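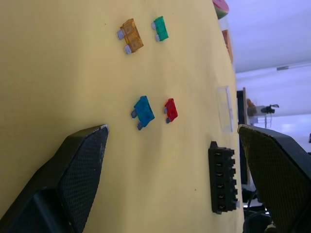 汽车用的插片保险丝，橙色那枚比旁边绿色的大一些。

先喊累的人

去年冬天我们家开过一次很长的饭局，从下午四点多吃到夜里，中间换了两轮菜，热了三回汤。到九点钟光景，我婆家的一位表妹，叫段凌云，把筷子放下，很客气地说，我累了，想先回去躺着了。桌上静了一小会儿，然后大家开始劝。有人说再坐坐嘛，有人说难得聚一次，有人说你看大姨那么大年纪还坐得住呢。凌云的脸有点红，又坐了四十分钟，最后还是走的，走的时候拎着两袋大家硬塞给她的东西，背影看着比放筷子那会儿更累了。

她走了以后，桌上的话题理所当然就是她。年轻人身体怎么这么差，是不是工作上不顺心，是不是嫌我们聊的没意思。我当时也跟着应了两句，现在想起来脸上是有些发烧的。因为我自己从八点钟起就在看墙上的钟，腰疼得换了好几个坐姿，心里盼着随便哪个人站起来说一句散了吧。凌云把我想说的话说了，我倒坐在那里，嗑着瓜子，跟大家一起议论她。

这件事我惦记了很久，一直想写一写。我想替先喊累的人说几句好话，也想说说为什么我们（我指的是我这一辈以及往上数的人，年轻人里我也见过不少）这么怕当那个先开口的人。文章大概会写得有点散，我这个人说话一向绕，编辑催过我好几回，她也习惯了。

先从我父亲说起吧。

我父亲是个修车的，修了大半辈子，不是什么大厂，就是镇口一间铺面，门前一棵槐树，夏天掉一地的虫子。他这个人话少，教我们姐弟几个道理，能用手比划的绝不用嘴。有一年我大约上初中，他把一枚烧断的保险丝放在我手心里，让我看中间断开的那一小截，说车灯没坏，线也没坏，就坏了它，换一个几毛钱。我那时候对车一点兴趣也没有，看了一眼就还给他了。后来我读书、工作、结婚、搬了好几次家，那枚小东西倒是常常想起来。他还讲过有些图省事的车主，保险丝老断，嫌烦，自己换一个大号的上去，断是不断了，过些日子闻见焦味，一查，里头的线烧了一大片。他讲到这里总要摇头，摇很久，好像烧的是他自己家的房子。

关于保险丝我知道的也就这么多，父亲要是还在，肯定嫌我讲得不清楚。我提它，是因为凌云走的那个晚上，我洗碗的时候忽然想到了这个。一桌子人里头总有一个先撑不住的，她撑不住了，本来大家正好可以趁势散了，各自回去睡觉，第二天谁也不至于头疼。结果我们把她劝了又劝，劝完了再议论，下一回她大概就不会开口了。下一回她会硬坐着。

那天散席是夜里将近十二点。大姨第二天血压上去了，躺了两天。当然不能说就是坐出来的，她血压本来也不稳，可是她后来悄悄跟我说，她九点钟就想走了，看凌云被大家那样说，她没好意思。

你看，那么大年纪还坐得住的大姨，原来也坐不住。

我把这事讲给朋友金静怡听。静怡在一所小学教了很多年语文，她听完笑了半天，说你们家这一套，她们办公室天天演。她们学校有一年搞公开课，全年级的老师磨一节课，磨到晚上七八点，谁也不走。组长不走，因为她觉得大家热情这么高，她走了扫兴。大家不走，因为组长没走。有个刚来的年轻老师第三天晚上说她得回去，家里猫没人喂。这句话后来在学校里流传了好几年，凡是有人想早退，就有人问一句，你家也有猫啊？静怡说，她起初也跟着笑，笑了一两年以后不笑了。她说那节课磨到后头，改来改去又改回第一天的样子，只是讲课的老师嗓子哑了，上台的时候孩子们都听不清。要是第三天晚上大家跟着那只猫一起回家，课说不定还好一点。

我问她，那个年轻老师现在呢？她说还在，当上组长了，而且是全校走得最晚的一个。

我听了心里很不是滋味。这样的人我认识好几个，年轻的时候说过一次累，被笑话了，从此一辈子不说了，轮到别人说的时候，笑得比谁都响。我不想责怪他们，人是很容易被教会的，一次就够了。

说到这里，有读者大概已经想反驳我了，我自己在心里也替你们反驳过好多遍。日子不就是熬出来的吗？谁家的孩子不是父母咬着牙带大的？要是人人一累就喊，地谁来种，病人谁来看，饭谁来做？我母亲要是还在，头一个就要这么说我。她生我弟弟的前一天还在井边洗被面，这件事她讲过的次数，我估计比我弟弟过生日的次数还多。

我很敬重我母亲的能吃苦，这一点我要先讲明白。我们一家人是靠她的能吃苦活下来的。可是我也记得，她讲井边洗被面的时候，讲给我们听的是一种光荣，而有一回，只有一回，她在我坐月子的床边上，一边给我剥鸡蛋一边说，那天她其实怕得要命，肚子一阵一阵发紧，她想叫隔壁的婶子来帮忙，走到人家门口又折回来了，怕人家说她娇气。说完她就去倒水了，后来再没提过。我抱着孩子坐在那里，想象她挺着大肚子在人家门口站着的样子，想了很多年。

隔壁那位婶子我是认得的，是个热心得不得了的人，谁家杀鸡她都要去帮着拔毛。我敢说我母亲要是敲了那扇门，她会把整盆被面端走，一句闲话也不会有。那句“娇气”从头到尾没有人说过，是我母亲替人家说的。

我有时候想，我们家族里那么多的忍耐，有多少是为了真正过不去的难关，有多少是为了一句还没有人说出口的闲话。前一种我给它鞠躬。后一种，我希望到我这里能少一些，到我女儿那里最好就没有了。

我女儿的事也可以讲一讲，她知道我要写，批准了，条件是不许写她的考试成绩。

她念高中的时候学过一阵子长跑，教练叫李天佑，是个很年轻的小伙子，看着比他带的学生大不了几岁。第一次家长会，别的老师都在讲目标和冲刺，他站起来，憋了半天，说他只有一个要求，请家长不要在孩子喊停的时候说“再坚持一下”。下面的家长当时就有点坐不住。有位爸爸举手说，体育不就是坚持吗？李教练说是，坚持归他来管，他站在跑道边上，看得见孩子的脸色和步子，心里有数，什么时候可以推一把，什么时候不行。可是孩子得先敢喊，他才有东西可以判断。孩子要是憋着不说，他看得再仔细也有看漏的时候。

我当时心里想，这个教练大概带不出什么成绩。后来他带出了什么成绩我也真没留意，我只知道我女儿跟着他跑了两年，一次伤都没有受过，到现在每个礼拜还自己去跑几圈，跑得很慢，很高兴。她在别的事情上也养成了这个习惯，上大学的时候选课选多了，开学没几天就打电话来说，妈，我选多了，我得退一门。我在电话这边，“再坚持一下”已经到了嘴边，硬是咽下去了，噎得我直咳嗽，她还问我是不是感冒了。

退掉的是哪一门我都忘了。你看这种事，当时觉得天大，过后连名字都想不起来。

我倒是记得自己没退掉的那些。我三十多岁的时候在一家叫Velau的公司上过班，做的是核对单据，那几年生意好，人手一直不够。有一个月，我印象是一月，年前最忙的时候，我手上过了1,642张单子。这个数字我为什么记得这么牢呢，因为领导在会上念了出来，念完带头鼓掌，还给我发了一个保温杯。我捧着那个保温杯，觉得自己了不起极了。那个月我瘦了一大圈，晚上睡觉咬牙，我先生说像是屋里有老鼠。到了二月份查出来，我在最忙的那几天里看错了一批单子，补救起来，好几个同事陪着我加班加了半个月。

保温杯我还留着，盖子早就不严了，现在用来插筷子。

那时候同办公室的有一位大姐，蒋少华，她比我早来好多年，是出了名的“不积极”。她每天过了一定的数就不再接了，把手边的东西码得整整齐齐，跟主管说，今天到这里，再看我就要看花了。主管很不喜欢她，年终的时候从来没有她的份。我那时年轻气盛，也有点看不上她，觉得大家都在拼命，她倒好，在那里剥橘子。可是我出了那桩错以后，过来帮我一张一张重新核对的人里头，干得最久、一张也没再错的，就是她。她一句风凉话都没讲过。有天晚上她把一瓣橘子塞到我手里，说，你下回看花了就说一声嘛，说一声又不要钱。

这句话我那时候没有往心里去。我当时只觉得惭愧，惭愧里还夹着一点不服气，想的是下回我要更仔细、更努力。过了十来年我才慢慢品出来，她说的根本是另外一件事。

我前些年还去看过她，她退休了，住在城北一栋老楼里，门牌是317，走廊很长，家家门口都摆着腌菜坛子。她给我煮了一碗荠菜馄饨，自己没吃，说她中午吃多了，现在一口也塞不下。我听着就笑了，她还是那个样子，吃饱了就是吃饱了，别人再劝也没有用。那天我坐到天黑，她打了个呵欠，说，好了，我要赶你走了。我走在路上觉得浑身轻快，心想原来被人赶走可以是这么舒服的一件事。因为我知道她留我的那几个钟头，每一分钟都是真心愿意的。

这一点我想多说两句，我觉得它很要紧，而平时讲的人少。我们总以为硬撑着陪人是一种厚道，是给对方面子。可是你站到对方那一边想想看，如果这个人从来不说累，从来不说不行，从来都是“没事没事我可以的”，那你怎么晓得他哪一次是真的可以呢？你请他帮忙，他答应了，你心里不踏实。你留他吃饭，他留下了，你还是不踏实，菜夹得越多越不踏实。跟这样的人相处，要一直猜，猜得自己也累起来。我自己就是这样的人，所以我很对不起我的朋友们，她们猜我猜了几十年。

跟蒋大姐这样的人在一起就很省心。她说行，那就是行。
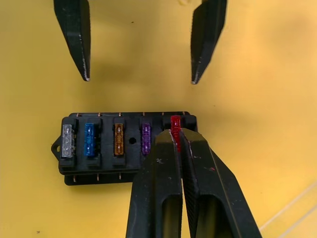 红色的一枚，插在保险丝座最右边的槽里。

有一位住在国外的朋友，叫费奥娜·莱恩，是我女儿从前的房东太太，后来跟我也熟了，我们靠着我女儿翻译和我自己那点半生不熟的英文写信。我把家宴那件事也写给她看，想听听外国人怎么讲。我原以为她会说，哎呀，在我们这里，累了就走，很简单的。结果她回了很长的一封信，说她丈夫病重的那两年，她一次也没有对邻居说过撑不下去。教堂里的人问她，你好吗，她说很好，谢谢。她说那两年里她最感激的，是街口一位老太太，有一天在路上拦住她，自己先哭了起来，说她腰疼，儿子不来电话，她觉得日子真难过。费奥娜就站在那里，拎着菜，跟着哭了一场。哭完两个人去喝了茶。

她在信里写，那位老太太先坏掉了，她才得以休息一下。英文原话比这个好，我翻不出来。

我把这封信读了好几遍。可见怕开口这件事，不单是我们饭桌上的毛病。也可见先开口的那个人，常常并不晓得自己帮了谁。那位老太太大概到今天都以为，那天是她失态了，给人添了麻烦。

凌云大概也是这样以为的。

写到这里我该老实交代，我并没有变成一个爽快的人。道理想了一箩筐，事到临头还是开不了口。上个月小区里组织做灯笼，说好做一个下午，做到天都黑了，浆糊也快没了，我手指头都伸不直，旁边的人问我累不累，我说不累不累，挺好玩的。话一出口我自己都吓了一跳，怎么像背书一样，想都没有想。问我的那个人听了，叹一口气，低下头又糊了一个。我后来才反应过来，她哪里是在问我，她是想让我说累，她好跟着说。

所以这件事光靠决心是不够的，我的经验是这样。几十年的嘴，一下子改不过来。我现在琢磨出来的笨办法，是从听的那一头改起。自己喊不出口，别人喊出来的时候，至少接得住。

怎么算接得住呢？我想来想去，其实很简单，就是别劝，也别问为什么。人家说累了，你说好，那早点回去，路上慢点。到这里就可以了。后面那些话，什么是不是没睡好呀，是不是最近压力大呀，要不要吃点什么补一补呀，都是好心，我知道的，我自己就是这种好心的重灾区。可是说累的人一听到这些，就得解释，解释起来又是一番力气，还要把自己的累讲得足够大，大到配得上她要提前走这件事。有的人干脆就编一个，说家里有急事，说明天要早起。编完了心里还过意不去。

我先生在这方面倒是有天分的。他这个人平时粗枝大叶，袜子从来配不成对，可是你跟他说累了，他就是一声“哦”，然后把电视声音调小。年轻时候我为这一声“哦”跟他吵过许多回，嫌他不关心我。现在我觉得这一声“哦”是极好的，里头没有一点点疑问，好像我说的是外面下雨了。

还有一样，就是如果你也累，那就跟着走。这个我特别想讲给那些和我一样脸皮薄的人听。我们做不了第一个，做第二个总可以吧。凌云放下筷子说要回去，倘若我那时候立刻站起来说，我也不行了，腰疼得厉害，咱俩一块儿走，那桌上谁还会说她一个字呢？一个人走是扫兴，两个人走就有点像散席了，再来一个，就真的散了。大姨也可以回去躺着了。我那天晚上离那句话只有一口气的距离，我手里还抓着一把瓜子。

也有人跟我说，你这样纵容下去，总有些人是要钻空子的，芝麻大的事就撂挑子，活儿全落在老实人身上。这个我承认，是有的，我也碰到过，而且碰到的时候气得不行。可是我回头数一数自己认识的人，爱偷懒的和不敢说累的，后头那一堆实在要大得多。为了防那几个偷懒的，让满屋子的人都不敢吭声，这个账我怎么算都觉得划不来。何况真正偷懒的人，据我观察，是不太说累的，他们自有别的办法，你笑话谁也笑话不到他们头上。最后被笑话住了的，总是凌云，总是那个家里有猫的年轻老师。

再往大里讲，我就没有资格了。医院里、工地上、送货的路上，多少人累了是没有地方可说的，说了也没有人替。这种事情不是饭桌上客气不客气的问题，要靠规矩，靠人手，靠有人肯花那个钱。我一个写小文章的老太太，不敢装作懂。我只是觉得，一个人若是在家里饭桌上都不能说累，到了外头就更说不出口了；一个人若是在家里从来都嘲笑别人喊累，到了外头，手底下管着几个人，他大概也不会听。这两头是连着的。

父亲晚年的时候腿脚不好，铺子也盘出去了，盘给一个外乡人，那人把门前的槐树也砍了，说掉虫子。父亲为此生了好几天闷气。他有时候坐在家门口，看见熟人的车开过去，还要侧着耳朵听一听声音。有一天我回去看他，他让我扶他到巷子口走走，走到一半，他停下来，说，不走了，累。

我跟他做了那么多年父女，那是我头一回听他说这个字。我心里一慌，张嘴就说，爸，再走几步嘛，前头就有凳子，医生说你要多动动。他看了看我，没有说话，又往前走了。走到凳子那里坐下来，他喘了很久。

我那时候要是什么也不说，就站在那里陪他歇一会儿就好了。巷子里又没有什么人，墙根底下也可以靠。我们又不赶时间。

前几天我给凌云打了个电话，绕了好大一个圈子，从天气说到她妈妈的膝盖，最后才说到去年那顿饭。我说那天晚上，我其实也想走的。电话那头停了一下，她说，嫂子，我知道啊，你那天看了好多次钟。然后我们两个都笑起来。她说今年过年还来，我说来，八点半，不管吃到第几道菜，你冲我使个眼色，我先站起来。

她说行，又说，那汤还是要喝完的，你炖的那个汤。

我已经跟我先生讲好了，汤第一个上。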